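A thread on keeping black clothes black, because three of you asked me in the same week and I gave all three of you a different answer, which isn't fair on anybody. Get a drink, I do go on.

I wear black most days and have done so since around the year 2000, when I started working front of house at a little theater called the Nisbet and was told to own "two good blacks." I had one good black and one navy I was lying to myself about.

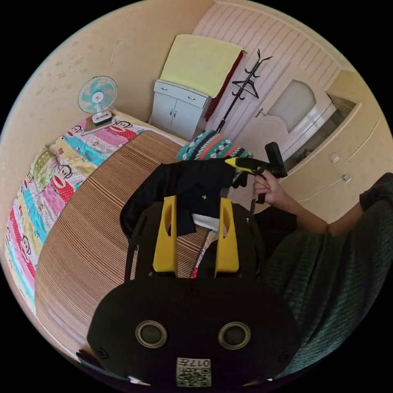
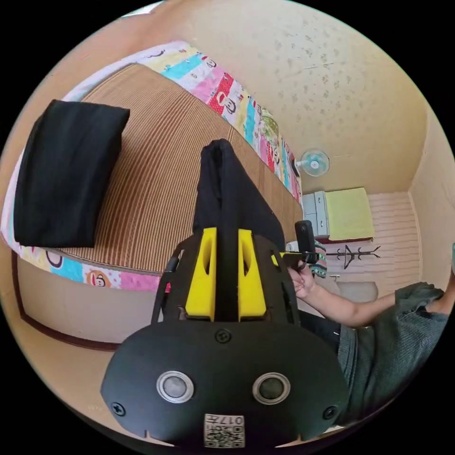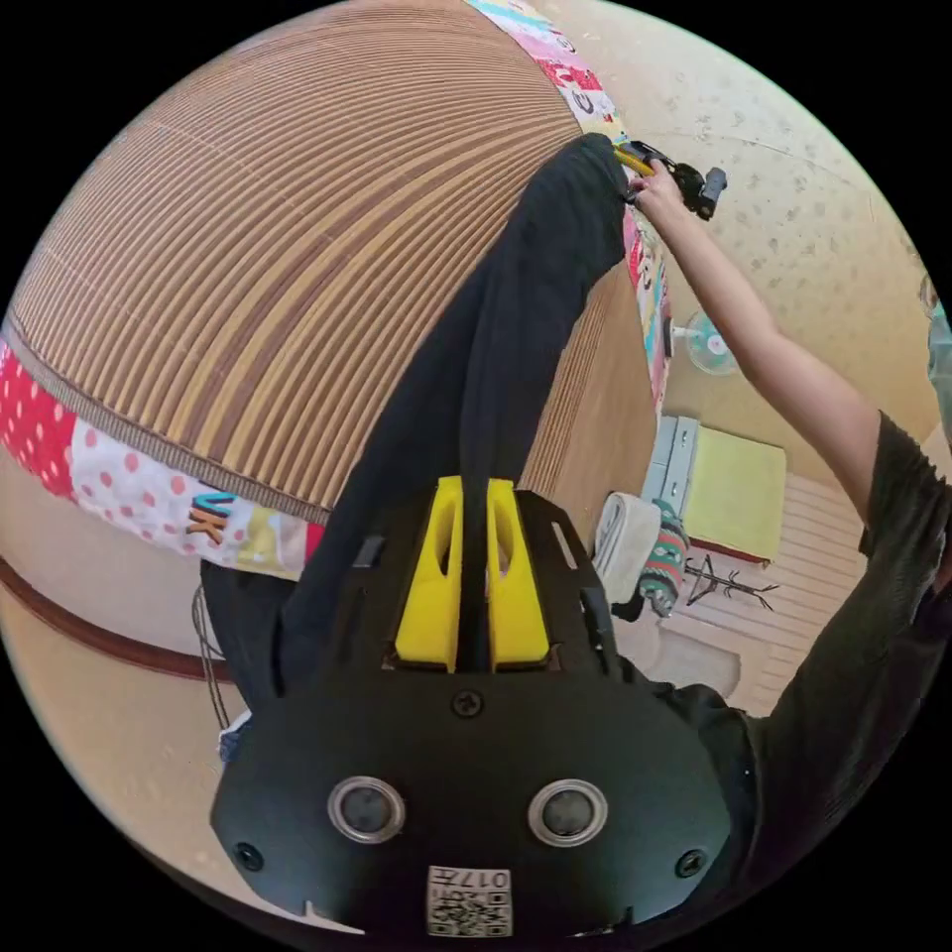
So, the man who taught me nearly everything was Gregor Lennox, who ran wardrobe there and did all the ushers' shirts along with the costumes. He could stand at the back of the house and tell you whose shirt had been through a hot dryer. He was very nice about it, but he'd tell you.

His first rule was to wash less. I know, I know, but think about how often a sweater goes in the hamper because it's been on the chair for a day and you can't remember. Air it on a hanger by an open window overnight and look at it again in the morning. Half the time it's fine!

(T-shirts and anything you sweat in, no. Please wash those.)

Second, turn everything inside out. Buttons undone, zippers up. A lot of what we call fading is really the surface getting roughed up from rubbing against everything else in the drum, so the tiny fibers stand up and catch the light and the whole thing looks gray. If the rubbing happens on the inside, you don't see it.

Cold water, short cycle, and don't stuff the machine. My old Ollari had a "darks" setting that ran so long I could have gone out for dinner and come back to it, and I used it faithfully for years thinking it was gentle. Things came out looking tired. I use the quick cold one now and I'm much happier.

Powder detergent in cold water can leave pale streaks, especially if you're heavy-handed like me. Liquid is easier for darks. Measure it, too. I used to pour until it felt generous, and all that did was leave a film on everything that I then blamed on the water.

People always ask about vinegar and salt and coffee in the wash. I've tried the lot. A splash of white vinegar in a rinse, by hand in the sink, did seem to help a couple of shirts that had gone stiff and chalky, and I wouldn't do it every time. Salt I couldn't see any difference with. The coffee made my bathroom smell wonderful and did nothing for the pants.

Drying is where I lost the most clothes over the years, and I'm still a bit sore about one cardigan in particular. Hang them in the shade or indoors, still inside out. I had a lovely line in full sun at my last apartment, and by September every shoulder seam I owned was brown. A sort of rusty, foxy brown. You can't un-fox a shoulder.

If you must use the dryer, go low and take them out a little damp. And clean the lint screen first, or you'll be wearing the last load of towels.

On lint! I have two cats and I'm not going to pretend to you. A damp rubber glove run down the fabric in one direction works better than any of the sticky rollers, and you can rinse it and keep going. Do the bedspread while you're at it if you tend to lay your clothes out there, or it all just goes straight back on.

Now, dye. Cotton and linen and rayon take a new coat of black really well, and I've brought back jeans I was ready to cut up. Polyester mostly won't with the ordinary stuff, so look at the label first. The stitching is very often polyester even when the cloth is cotton, so you may end up with black pants and gray seams. I quite like that. My sister doesn't.

I do mine in a big stainless pot that is never, ever used for food again, and I get my dye from Grirkier, the fabric shop by the bus station, where they'll let you look at a dyed swatch in the doorway under real daylight. Ask them to. Blacks go green or purple on you once you're outside.

Somebody also asked about Gresetex, the stretchy stuff in my work pants. I've got two pairs and they've held up beautifully, but they pill on the inner thigh. I shave them with a fabric shaver, very lightly, lying flat on the ironing board.

And iron from the inside or through a cotton dish towel, or you'll get that shine. If you've already got the shine, steam and a soft clothes brush will take some of it down.

I'm going to do white shirts next, once I've found my notes. If you've got a collar stain that's beaten you, put it in the replies and tell me what you've already tried on it.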